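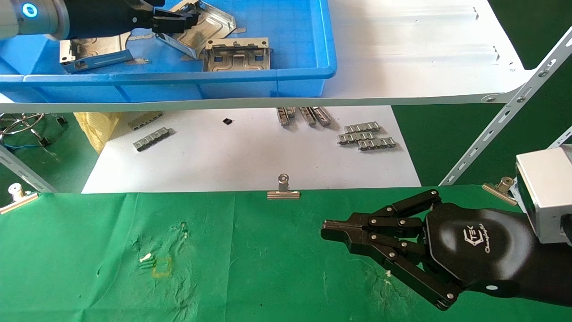 **Prarnel Yau**
Cell Safety and Standards Lead, Hedenholm

11th July

The revised practice for mixed-gripper stations is now in force at Hedenholm, and I have been asked to set out the main points in one place. It replaces the November text in full. Printed copies of the older version should be removed from the binders.

The rule that has drawn the most questions is section 7, on shared reach. Where two arms can enter the same space, only one may be over the parts tray while the other is closing its fingers on anything. A multi-fingered hand and a parallel gripper do not fail in the same way, and the limits set for one must not be copied to the other. Each keeps its own sheet of force and speed values, signed before the first run of the shift.

Section 11 deals with the work surface. Stamped brackets stay in the tray. Connector strips go on white paper, where small metal pieces are easy to see, and the paper is checked before each restart. Cloth covers are permitted — the green ones are standard — provided they are clipped to the structure along the upper edge. Stains alone are no reason to replace a cover. A tear, or a fold high enough to catch a fingertip, is.

Cable and wire should be kept outside the reach of both arms. The earlier text said "where practical," and I have struck those words.

Finger joints are to be inspected every 3000 cycles, pins included. Plernholm had asked for a longer interval, and I was not able to agree to it on the records supplied. The request may be made again with a full log.

Any change to a station layout needs 2 signatures, one from the line and one from this office. Comments on section 7 remain open — please send them in writing, with the station number.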